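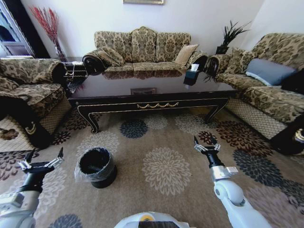
Sun 11 February

Bromari living room set, second day. Task is tidying: pick up the small bin on the rug, and pull a tissue from the black box on the coffee table. Running the Ilerholm planner with the depth filter we settled on in August, so the numbers can be compared with the Hevik kitchen runs.

89 grasp attempts logged since yesterday morning, both tasks together. 35 of them aborted by the planner before contact, nearly all on the tissue. The bin is mostly fine. The clear liner folded over the rim gives ragged depth along the top edge, so I have told the planner to ignore the rim and fit the cylinder from the wall below it. Slight flare at the top doesn't seem to upset the fit.

The table top is the real trouble. The lacquer mirrors the sofa and the tissue box, and from the head camera the filter finds a second box under the surface. Half the time the plane fit sinks with it and the approach comes out too low. Raising the table height by hand fixes it but that is cheating. 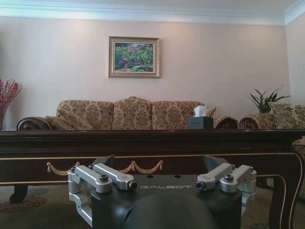

Tried taking the table height from the wrist view instead. With the gripper low, the front edge of the top comes across as one nearly level line, with the gold trim below it. First version locked on to the trim. Second version takes the uppermost strong line under the tissue box and has been right on all 4 poses tested. Not enough to claim anything.

The Soler segmenter also merges the sofa arm with the armchair arm next to it, same damask on both. Doesn't matter for these two tasks, will matter for cushions.

To do:
Repeat the tissue task with wrist height on, same start poses.
Log plane height from both cameras in every run.
Check the wrist calibration, last one was 2 weeks ago.
Ask Hevik for their raw depth from the glass hob.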